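Werkstattbuch Zähler, Juli

Weiter mit dem Synchronzähler. Ich schreibe wieder auf Deutsch, damit Ngân und die anderen es ohne mich lesen können. Fehler in der Grammatik bitte stehen lassen, Fehler in der Schaltung bitte mit Bleistift korrigieren.

Stand von gestern: Der Zähler soll von 0 bis 5 laufen und dann zurück auf 0, also Modulo 6. Drei JK-Flipflops, gemeinsamer Takt, Ausgänge Q2, Q1, Q0. Auf dem Papier war alles in Ordnung. Auf dem Steckbrett ist der Zähler beim Einschalten manchmal in 6 oder 7 gestartet und dann zwischen diesen beiden Zuständen geblieben. Diese zwei Zustände habe ich im KV-Diagramm als "don't care" benutzt und danach nicht mehr geprüft, wohin sie führen. Das war mein Fehler und keiner vom Baustein.

Ich habe die Gleichungen neu aufgestellt:

J0 = 1, K0 = 1
J1 = Q0 UND NICHT Q2, K1 = Q0
J2 = Q1 UND Q0, K2 = Q0

Kontrolle der unbenutzten Zustände von Hand:
Aus 6 (110): J0 = K0 = 1, also kippt Q0 auf 1. Q1 hält, weil J1 und K1 beide 0 sind. Q2 hält auch. Folgezustand 111.
Aus 7 (111): Q0 kippt auf 0. J1 = 0, K1 = 1, Q1 geht auf 0. J2 = 1, K2 = 1, Q2 kippt auf 0. Folgezustand 000.

Damit kommt der Zähler nach spätestens zwei Takten in die richtige Folge. Auch 5 (101) nochmals gerechnet: Q0 auf 0, Q1 bleibt 0, Q2 auf 0. Stimmt.
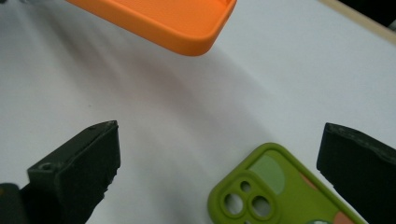

Orange Hülle über der weißen Fläche.

Aufbau auf dem Zirkar-Steckbrett geändert. Es war nur die Leitung an K2 umzulegen, sie lag vorher fest auf 0. Ich verstehe jetzt nicht mehr, warum der alte Aufbau überhaupt einmal bis 5 gezählt und danach auf 0 gesprungen ist. Nach der Rechnung müsste er von 5 nach 4 gehen. Vielleicht habe ich in der Mitte etwas umgesteckt und nicht notiert. Ab jetzt wird jede Änderung zuerst aufgeschrieben und dann gesteckt.

Messung: Takt vom Guvus-Generator, zuerst langsam, 2 Hz, damit ich die LEDs mit dem Auge verfolgen kann. Folge 0, 1, 2, 3, 4, 5, 0. Danach 30 Mal ausgeschaltet und wieder eingeschaltet und den Startzustand aufgeschrieben. Die Liste liegt hinten im Heft. Der Zähler ist jedes Mal in die Folge gekommen, auch aus 6 und aus 7.

Thịnh fragt, warum ich nicht einfach einen Reset beim Einschalten baue. Der Reset kommt noch, mit RC-Glied und Schmitt-Trigger. Ich möchte aber, dass die Logik auch ohne ihn richtig ist, denn eine Störung auf der Leitung kann auch im Betrieb passieren.

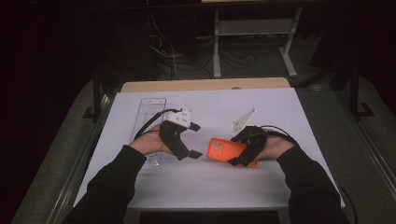
Werkstatt Sầm, im Juli

Zweiter Teil, nachmittags. Dekoder für die Siebensegmentanzeige. Zuerst wollte ich einen fertigen Baustein nehmen, aber Ngân Lương hat vorgeschlagen, dass wir die Segmente selbst minimieren, weil nur die Ziffern 0 bis 5 gebraucht werden. 6 und 7 sind also wieder "don't care", diesmal mit gutem Gewissen. Falls die Anzeige dort kurz Unsinn zeigt, stört es keinen.

Ergebnis für zwei Segmente (1 = leuchtet):
Segment c ist nur bei 2 dunkel. c = NICHT Q1 ODER Q0.
Segment e leuchtet bei 0 und 2. e = NICHT Q2 UND NICHT Q0.

Die anderen macht Ngân. Wir vergleichen morgen, jeder rechnet zuerst allein.

Offene Frage: Bei 20 kHz sehe ich am Ausgang von c eine kurze Spitze beim Übergang von 1 nach 2 und finde die Ursache nicht ganz sauber. Q0 fällt und Q1 steigt, die Flipflops schalten nicht exakt gleichzeitig, und der Inverter für Q1 verzögert noch dazu. Für die LED ist das gleichgültig. Für einen Takteingang dahinter wäre es schlimm, deshalb bitte niemals c als Takt verwenden.

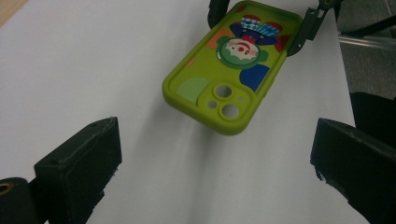 Grüne Hülle mit Clown.

Noch zu erledigen:
Abblockkondensatoren direkt an jeden Baustein, bis jetzt ist nur einer am Rand vom Brett.
Das Netzteil von Weltier zurück ins Regal stellen.
Zustandsdiagramm sauber zeichnen, mit 6 und 7 und ihren Pfeilen.
Thịnh Sầm nach dem Schmitt-Trigger fragen, im Kasten habe ich keinen gefunden.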